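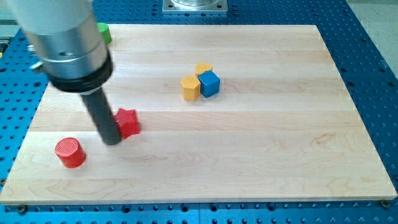

第三章 整经与上机

本章说明怎样把经线装到 Flornar 1231 桌上织机上。请先完成第二章的组装，并且确认四个角的螺栓都已经拧紧。如果您是第一次使用综片式织机，请预留一个下午的时间，第一次上机比较慢，这很正常。

本章使用的方法叫"直接整经法"。经线从线团出来，直接穿过综片的长缝，绕到远处的整经桩，再回来，不需要另外的整经架。如果您已经有整经架，也愿意使用它，请看附录二，Hatice Kılıçarslan 写了另一份说明。

本章的例子是一条窄围巾：经线长度200厘米，经线数量100根，使用随机附带的标准综片。做完这个例子以后，您可以按照3.9节的方法计算自己的作品。

3.1 名称

不同的书用不同的名称，所以我们先约定一下。

前梁：靠近织者身体的横梁。织好的布从这里经过。
后梁：远离织者的横梁。经线从这里经过。
布轴：前梁下面的轴，用来卷布。
经轴：后梁下面的轴，用来卷经线。
棘轮和棘爪：在两个轴的右端。棘爪落在棘轮的齿里，轴就不会倒转。
系棒：用绳子连接在轴上的金属棒，前后各有一根。
综片：中间的塑料片，上面有长缝，也有小孔，一个隔一个。综片同时也用来打纬。
综片架：左右两边的支架，有上位、中位、下位三个位置。
整经桩：带夹子的圆木桩，夹在另一张桌子上。
穿线钩：扁平的金属钩，有大小两个。穿长缝用大的，穿小孔用小的。

在旧版的说明书里，"综片"写作"筘"。这两个词指的是同一个零件。

3.2 准备的物品

包装里有的：
织机本体
综片一片
系棒两根
整经桩一个，带夹子
桌夹两个
穿线钩，大小各一个
隔经纸一卷
梭子两个

需要您自己准备的：
经线（请看3.3节）
剪刀
卷尺
美纹纸胶带
一根与经线颜色不同的细棉线，用来做记号
稳固的桌子两张，或者一张长桌

注：旧版的包装里有隔经棒，没有隔经纸。两种都可以用。请不要在同一条经线上混合使用，卷的直径会不均匀。

3.3 选择经线

经线在织机上一直受拉力，并且要反复和综片摩擦。所以，不是每一种漂亮的线都可以做经线。

请做一个简单的试验。取一段线，用两手拉住两端，用力拉。如果线慢慢地散开，变成两段毛，这种线只能做纬线。如果线很紧，断的时候有清楚的声音，可以做经线。

再做第二个试验。用拇指的指甲在线上来回刮。如果很快起毛球，请换一种线。

初学的人最好使用合股的棉线，或者合股的羊毛线，表面光滑，弹性不要太大。标准综片适合中等粗细的线。请把线放进综片的小孔里，前后拉几次，它应该能自由地移动，没有阻力。如果需要用力才能拉动，说明线太粗，请更换粗线用的综片（另外购买，订货时请写织机的宽度）。

注意：弹性很大的袜子线在织机上看起来正常，但是取下来以后会缩得很厉害。不要用这种线做第一件作品。

Fumiko Fukuda 在初级班里用 Yoshida 的合股棉线，深浅两色。学生容易看清楚哪一根穿错了。如果您手边没有两种颜色，一种颜色也完全可以。

3.4 固定织机

1. 把织机放在桌子的边上，后梁朝向外面，也就是朝向整经桩的方向。

2. 用两个桌夹把织机夹在桌面上。左右各一个。先轻轻夹住，调整位置，然后再夹紧。

3. 用手推后梁。织机不应该移动。如果织机能移动，请重新夹。

4. 把综片放在综片架的中位。

5. 把整经桩夹在另一张桌子上，正对着综片要用的那一部分的中间。

6. 用卷尺测量从后面的系棒到整经桩的距离，应该是200厘米。请沿着水平的方向量，不要让卷尺下垂。

7. 再推一次整经桩。穿线过程中拉力会慢慢增加，开始的时候觉得够紧，到最后可能不够紧。

小心：桌夹的螺丝可能在软木的桌面上留下痕迹。请在夹子和桌面之间垫一块硬纸板。玻璃桌面不可以使用桌夹。

小心：织机和整经桩之间的线在房间里不容易看见。请告诉家里的人，并且把宠物放在别的房间。有小孩子的家庭，请不要在没有人的时候把线留在那里。

注：两张桌子的高度不必完全一样，差一个手掌的宽度没有关系。差得太多时，线会压在综片的上边或者下边，穿的时候不舒服。

3.5 穿长缝

这一步用大的穿线钩。

1. 找到综片的中心。综片上边有一个小的凹点，就是中心。

2. 从中心向左、向右各量出作品宽度的一半，在综片上边各贴一小段美纹纸胶带。例子中的线使用标准综片，全部宽度是二十五厘米。

3. 把线团放在后梁下面的地上，放在一个碗里或者小桶里，线团就不会滚走。

4. 把线头系在后面的系棒上，打一个双结。系的位置要对着右边的胶带。

5. 坐在综片的前面。把穿线钩从前向后穿过右边胶带旁边的第一个长缝，钩住线，拉成一个线圈，从缝里拉出来。

6. 拿着这个线圈走到整经桩，把线圈套在桩上。

7. 回到织机。轻轻拉一下从线团来的那一边的线，去掉松的部分。

8. 在下一个长缝里重复第5步到第7步。这一次线从系棒的上面过来，下一次从系棒的下面过来，上下交替。

9. 一直做到左边的胶带。100根经线，就是五十个线圈，因为每一个线圈有两根线。

10. 最后一个线圈做完以后，剪断线，把线头系在后面的系棒上。

拉力是这一步最困难的地方。不需要很紧，需要的是每一根都一样。请用同样的姿势站着，用同样的手拉，中间不要换手。如果必须休息，请在一个线圈完成以后休息，不要把线圈拿在手里去接电话。

注：如果后面的系棒弯曲成弓形，说明您拉得太紧了。请在继续以前放松一点。已经穿好的部分可以在3.6节卷轴的时候调整，不用拆掉。

注：两种颜色的经线，换色的时候剪断旧线，系在系棒上，再系新线。不要把两种颜色的线在中间打结连接，结不能通过小孔。

常见的错误：跳过一个长缝。每穿一段，请停下来，从侧面看一看综片。空的长缝很容易看见。如果已经跳过了很多，又不想重做，可以在3.7节补一根单独的线，从后面系棒上系起。

3.6 卷经轴

如果有另一个人帮忙，这一步比较容易。一个人也可以做，请看本节最后的说明。

1. 在离整经桩一个手掌远的地方，用有颜色的细棉线把所有的线圈扎成一束。扎得紧一些。

2. 在整经桩的地方把线圈的末端剪开。一只手一定要握住线束，再剪。

3. 帮忙的人握住线束，站在原来整经桩的位置，均匀地向后拉。不要用手指梳线。梳线会把松的线都推到末端，看起来整齐，结果反而乱。

4. 您转动经轴，把经线卷起来。棘爪应该在棘轮里，发出"嗒嗒"的声音。如果没有声音，请检查棘爪是不是落下来了。

5. 卷完第一圈以后，放入隔经纸。纸要比经线的宽度宽，左右各多出两厘米以上。纸和经线一起卷进去。

6. 每卷一圈，停下来，帮忙的人拉紧一次。然后再卷。

7. 纸用完以后，把下一张纸的边放在上一张的边下面，继续卷。

8. 当线束的末端离综片前面还有三十厘米的时候，停止。

9. 解开有颜色的细棉线。把经线分成小束，每束打一个活结，这样线不会从综片里滑出来。

小心：转动经轴的时候，不要把手指放在棘轮和棘爪之间。长头发请扎起来。

关于隔经纸：如果没有纸，上面一层的线会陷进下面一层的线里，拉力马上就不均匀了。可以用厚的包装纸代替。报纸太软，而且油墨会弄脏浅色的线。带瓦楞的纸板可以用在开始的两圈，以后就太厚了。

一个人做的时候：把线束绕过一根固定的横杆，例如重的椅子的靠背，然后在末端挂一个装满水的瓶子。瓶子随着您卷轴慢慢上升。瓶子升到横杆以前，停下来，把它往下重新挂。瓶盖一定要拧紧。Zsófia Szabó 每次都这样做，她用两个瓶子，线束分成左右两半，各挂一个。宽的作品用这个方法比较好。

3.7 穿小孔

现在每一个长缝里都有两根线。其中的一根要移到旁边的小孔里。这一步请在光线好的地方做，坐着做，用小的穿线钩。

1. 把织机转过来，让前梁对着您。如果桌子够大，您也可以自己走到另一边坐下。

2. 确认综片稳定地放在中位。有的人喜欢用两根橡皮筋把综片绑在架子上，这样很好。

3. 从右边开始（左手的人可以从左边开始）。解开第一束的活结。

4. 从第一个长缝里取出一根线。两根线里面，取比较靠近小孔的那一根，这样线不会交叉。

5. 把小的穿线钩从前向后穿过旁边的小孔，钩住这一根线，拉到前面来。

6. 另一根线留在长缝里。

7. 到下一个长缝，重复。小孔总是用同一侧的。如果从右边开始时用了左侧的小孔，就一直用左侧的小孔。

8. 每完成一小束，打一个活结，再做下一束。

9. 全部完成以后，检查一遍：一个长缝一根，一个小孔一根，中间没有空的，也没有两根在一起的。

检查的另一个方法是，把综片向上抬起。小孔里的线升高，长缝里的线不动，从侧面可以看见两层。然后把综片压下，小孔里的线应该到下面去。如果有一根线停留在中间，它可能在综片的后面和别的线绕在一起了。

注：在这里发现错误，改正只要几分钟。织了一段以后再发现，就要剪开前面的结。请您耐心检查。

3.8 系前梁

1. 把前面的系棒从布轴拉出来，绕过前梁，放在上面。注意连接系棒的绳子要从前梁的外面绕过，不是从里面。

2. 从中间的一束开始。把这一束分成相等的两半，从系棒的上面绕过去，从下面出来，一半在左，一半在右，在线束的上面交叉，打一个半结。只打半结，先不要打第二个。

3. 系最右边的一束，再系最左边的一束。

4. 然后系其余的，左右轮流，从外面向中间。

5. 全部系上半结以后，用手掌轻轻地在经线上面拍，从左到右。感觉比较松的那一束，拉紧它的半结。因为半结可以滑动，拉紧很容易。

6. 再拍一次。通常要做三次，每一束才会一样。

7. 在每一束上打一个蝴蝶结，和鞋带一样。不要打死结，后面可能还要调整。

8. 转动布轴，让棘爪前进一个或者两个齿。经线现在应该有弹性，像一块薄的板。不要像吉他的弦那样紧。

如果您的线有很大的弹性，例如羊毛，请在调整拉力以后等10分钟，再拍一次。羊毛会自己慢慢地放松。

常见问题：左边紧，右边松。原因多数是前面的系棒歪了。请量一量系棒的两端到前梁的距离，两端应该一样。如果绳子的长度不一样，请先松开蝴蝶结，调整绳子，不要只调整经线。

3.9 计算自己的作品

经线的长度：
成品的长度，加上流苏的长度，加上缩短的部分，再加上织机损耗。
缩短的部分：棉线取成品长度的十分之一，羊毛取得多一些。
织机损耗：这一台织机是五十厘米。这是系在前后系棒上的部分和不能织到的部分。

例子：经线长度200厘米。减去损耗五十厘米，还有一百五十厘米可以织，包括流苏在内。取下并洗过以后，围巾会更短。如果您需要长的围巾，请把整经桩放得更远。

经线的数量：
成品的宽度，加上缩窄的部分，乘以综片的密度。
标准综片的密度是每厘米四根。

例子：机上宽度二十五厘米，乘以四，等于100根。

请选择双数，这样线圈是完整的。如果您的图案一定需要单数，可以在最后一个线圈里去掉一根，在穿小孔的时候做。

经线的总用量就是长度乘以数量。本例是200厘米乘以100根，等于两百米。买线的时候请看标签上的长度，不要只看重量，同样重的线，长度可能差一倍。纬线的用量和经线差不多，稍微少一点。

3.10 开头的几行

经线从系棒出来的时候是一束一束的，中间有空隙。先要织几行废纬，把经线铺平。

1. 选一种比较粗的废线，颜色和经线不同。

2. 把综片放在上位，从右向左放一根废线。不要打纬。

3. 把综片放在下位，从左向右再放一根。不要打纬。

4. 再放综片到上位，放第三根。

5. 现在用综片把三根一起打向前面。空隙会变小很多。

6. 重复，直到经线之间的距离相等。多数情况下做三次就够了。

7. 换正式的纬线。留出作品宽度三倍长的线头挂在右边，以后用来锁边。

放纬线的时候请不要拉直。让它在开口里形成一个斜线，或者一个低的拱形，然后打纬。如果拉直，布的两边会越来越窄，边上的经线最后会被综片磨断。

打纬的力量：两手拿综片的两边，或者一只手拿正中间。轻轻地推到位就可以。本例的平纹布，每厘米的纬线数应该和经线数一样，小的空隙是正方形的。在机上看起来太稀也不要担心，洗过以后会合起来。

3.11 问题与处理

经线断了一根。
不要拆布。取一根新的经线，比还没有织的部分长一些，穿过原来的小孔或者长缝。前端在布上插一根大头针，绕成"8"字形固定。后端挂在后梁外面，系一个有重量的小东西，例如大的螺母。织完以后用针把两个线头藏进布里。

开口不清楚，梭子碰到线。
先检查拉力，把布轴前进一个齿。如果还是不清楚，从侧面看后梁和综片之间有没有起毛的线粘在一起，用手指分开。毛很多的线，每次换综片位置以后都要分一次。

布的一边比另一边长。
这一边的经线比较松。在后梁和松的经线之间塞一条折好的厚纸。以后每次卷轴，都要重新塞。

边不整齐。
初学的时候都是这样。请看纬线的角度是不是每次相同。Nanami Sakamoto 让学生在前面织一段练习，不算在作品里，剪掉也不可惜。为了这段练习，经线要多准备三十厘米。

棘爪滑脱。
看齿上有没有线毛。清理以后还滑，请联系销售店更换棘爪，零件名称写"棘爪，右"。请不要用钳子弯棘爪。

综片上有一个小孔边缘粗糙。
用很细的砂纸卷成小棍，轻轻地磨。如果磨了以后还是挂线，请更换综片。保修期内综片免费更换，请留下购买的凭证。

综片放在上位时自己掉下来。
综片架的两个支架可能装反了。有斜面的一边应该朝向后梁。请看第二章的第六步。

3.12 中途停止和收藏

如果当天不继续织，请把布轴的棘爪放松一个齿，让经线休息。下一次织以前再拉紧。长时间拉紧，木梁可能变形，羊毛也会失去弹性。

盖一块干净的棉布。不要用塑料布，湿气出不去。

不要把有经线的织机放在窗户旁边或者暖气上面。太阳会使颜色改变，而且只有朝上的一面改变，洗过以后也看得见。

搬动有经线的织机时，请两手拿左右的侧板，不要拿前梁或者综片。

木头的部分每年上一次油或者蜡，请在没有经线的时候做。我们使用 Widard 的无色木蜡，薄薄地擦一层，放一个晚上，再用干布擦。棘轮不要上油。

3.13 检查表

开始第四章以前，请确认下面各项：

桌夹是紧的。
综片里没有空的长缝或者小孔（在作品的宽度以内）。
抬起综片和压下综片，都有清楚的开口。
每一束经线拉力相同，系的是蝴蝶结。
两个棘爪都落在齿里。
废纬已经织好，经线的距离相等。
右边有长的线头，准备锁边。

本章正文由 Hatsue Iwasaki 编写，3.6节和3.11节在三月修订过。如果您发现说明和您的织机不符合，请先看侧板里面的标签。标签上没有1231这个号码的，是旧型号 Larkurix，请使用旧型号的说明书。两种织机的综片架不同，3.4节第4步和3.11节最后一条不适用于旧型号。

第四章 平纹与简单的挑花，见下一页。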